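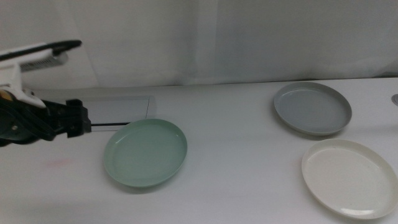

Trata has agreed a budget for its table-clearing robots, ending a discussion that began in May and has so far outlasted two printers and one head of purchasing. The canteen operator will buy a single arm for its Kistska site and lease a second, with a decision on the other kitchens put off until the spring. Buyers who visited the test bench at Cekolon, the supplier, found an arm with a black gripper facing three empty plates, one green, one a bluish grey and one off-white, on a white table. Trata's own plates come in brown, and the contract now has a line about that.

The arm itself was never the sticking point. Tala Khoury, who runs purchasing at Trata, said the price of the machine had been settled in an afternoon, and that the rest of the summer went on what she called "the bits round the edge". These include a guard rail, a stronger floor under the dish return, a service contract and a spare set of gripper fingers. The fingers cost 221 euros a set and were left out of the first quote, the second quote and, after a long meeting on the subject, the third.

"I asked what happens if a finger bends," said Khoury. "They told me fingers are a consumable. So are napkins, but I know how many napkins I get through."

Cekolon's original offer assumed that Kistska served 400 lunches a day. The till records say 1533, a gap that sales manager Yurii Sirko put down to a form filled in during the quiet weeks. The revised offer adds a faster conveyor and takes away the free training day, which Trata has asked to have back.

There was also the question of whose money it was. Kitchens wanted the arm to come out of the building budget, as it will be bolted to the floor. Buildings took the view that anything which handles plates is crockery. Finance director Yevdokiia Karpenko has split the bill between the two, with the floor going to buildings and everything above it going to kitchens. The bolts are still being discussed.

A rival bid from Yurchenko was cheaper by a fair margin but did not include installation, delivery or, on a close reading, software. Karpenko said the company had been thanked for its interest.

Staff at Kistska have been told that no jobs will go. Rostyslav Shevchuk, who has worked the dish return there for nine years, has been put down as the robot's supervisor, a role that comes with a tablet and no change in pay grade. He has asked for the pay grade and offered to do without the tablet. Talks continue – slowly, by his account.

The lease on the second arm runs for two years and can be ended early if the first one fails to meet its targets. Those targets have yet to be written. Radymyr Demchenko of the kitchens team is expected to bring a draft to the next budget meeting, along with a brown plate.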